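**Work & Automation - week 2 notes** (A. Gunawan, 27 October 2019)
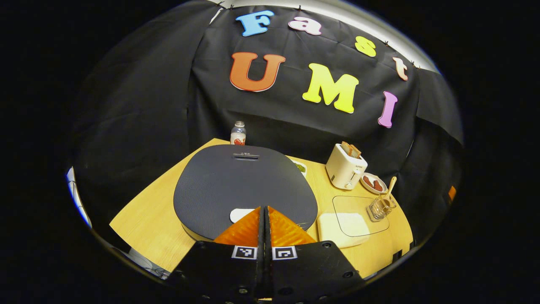 Where we left off: tasks vs jobs. A job is a bundle of tasks. Machines take tasks out of the bundle, one or two at a time. What's left over gets put back together by somebody - usually the shift lead, usually in a hurry.

**Case: Numura breakfast kitchen, Asville**

- staff canteen, 73 covers on a normal morning, up to 1204 meals a month in the slow season
- tasks: toast, grill, plate, wipe down, talk to people
- people there show the arm how to do a task by hand, using a gripper they hold. So the cook is now also a teacher. Is that in the job description? (No. See reading, p. 17)

**What changes for staff**

- pace. Before: you set it. After: you wait for the arm or it waits for you
- skill. Knowing when bread is done, how hard to press a lid - stuff people never had to put into words
- pay. Fikri Yeoh's point in the Sutanto reading: demonstration time was logged as "kitchen duties", same rate. Argue about this in section
- breaks! Small talk happened at the toaster. Where does it go

Terms to know: task bundle, demonstration, handover, deskilling (careful, Yeoh uses this differently then the textbook does)

**For next time**

Read the Fistance chapter, first half only. Write one page: pick a job you have had, list the tasks, mark wich ones you would hand over and which you'd fight to keep. Bring it on paper.

Office hours moved, check the door.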